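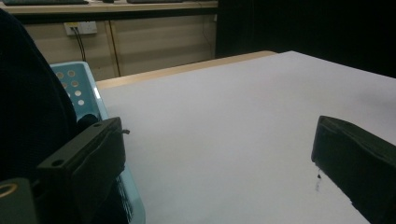

Home Courses Handouts Timetable Contact

Care of Knitwear, Unit 2: The table, the laying out and the fold

These notes are for the evening group at Develetti. They follow the order of the lesson, but the part on labels is longer than what I said in class, because many of you asked for it on paper.

1. The table

Clear the table completely before you bring any garment to it. Cups, scissors and phones go on the shelf by the door. Wipe the top with a damp cloth, then with a dry one, and pass your open palm over the whole surface and along the edges. The palm finds what the eye does not: a small splinter, a drop of old glue, a crumb. A fine knit will catch on any of these, and a pulled thread takes much longer to repair than a table takes to clean.

Put a white sheet on top. It should be plain, smooth and without a seam in the middle. White has two uses for us. Dark fluff is seen immediately, and the outline of a dark garment is easy to read, so you notice if one shoulder is higher than the other. For cream or white knitwear we will use the grey sheet, which is kept in the lower drawer.

Pull the sheet flat from the corners. Do not iron it on the table.

2. Laying out

Carry the jumper on both forearms, as you would carry a sleeping cat. If you lift it by the shoulders, the weight of the body pulls the knit downwards. In class we weighed the navy one and it came to 300 grams, which does not sound like much, but it is enough to lengthen a soft shoulder after many liftings.

Put it down and open it from the centre to the sides. Use flat hands and small movements. Do not hold the hem and shake. When the body lies flat, look at the trim. A striped trim is a great help for a beginner, because a stripe shows every wave and every twist. Follow it with your finger, and where it turns over, turn it back.

Leave the sleeves for last. They may stay in a soft bunch beside the body until you need them.

3. The label

Before folding or washing, read the label at the neck. Often the print on it has become pale, and then we must look elsewhere:

— in the side seam on the inside, near the hem, where there may be a second label;
— on the inner side of the neck label, if it is a folded one;
— in our garment book, if the piece came from the Morais box or the Resitby box.

If you find nothing, treat the piece as wool: cool water, no wringing, dry flat.

A label which curls at one end should be pressed down with the finger before you fold. If you leave it, it makes a mark in the knit above it when the pile is heavy. Do not cut it off. Even a pale label tells the next person which is the back of the neck.
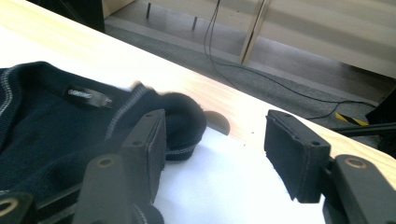 Valter Figueiredo asked whether a dark jumper should be turned inside out before it is folded, as his mother always did it. For washing, yes, I would turn it. For the shelf I prefer the right side out, so that you can see which piece it is without unfolding the pile.

4. The fold

Place the garment with the front down. Check the sheet again for fluff.

Bring one side towards the centre, to a line that goes down from the middle of the shoulder. Lay the sleeve straight down along this fold. It must not pass the hem; if it does, turn the cuff up once. Repeat with the other side. Then fold the hem up to the middle, and fold once more to the collar. Turn the piece over and smooth the collar with the back of the hand.

Make the folds round and soft. We do not want a sharp line as on a shirt. If you feel a hard edge, open that fold and put a roll of tissue in it.

5. Storing

Put no more than 8 fine jumpers in a pile, with the heaviest at the bottom. The Zakard boxes are a little narrow for adult sizes, so fold the sides in further for these. From November we take pieces out more often, and the piles should be checked each time for bent collars.

Homework

Fold the same jumper at home on two different evenings, and write down which step you had to repeat. Bring the paper with you, and one knitted piece with a label you cannot read.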